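Vasell round placemat — woven, back in stock

Wipes clean, stores flat, sold singly or in sets. Ships in 5 days.
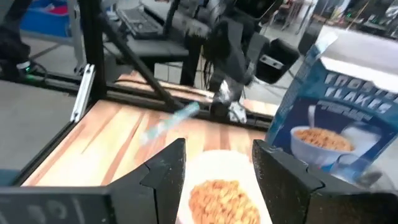

The Vasell is our breakfast mat, plain and simple. Goes with most tabletops, esp. warm striped wood. White plate of cereal flakes, box of Frosted Flakes on the table, thats the kind of morning its for.

Room for more than one dish if you let them overhang a bit. 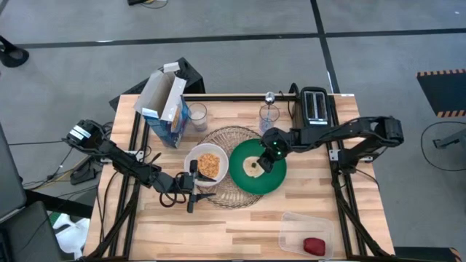
Vasell mat, tan weave, under white bowl and green plate.

Comments
Subira Ogola: Bought 7, want more
Seung-woo Bang: does it come in oval?

Last updated January 11, 2020
Contact — © Gonduvow — Back to top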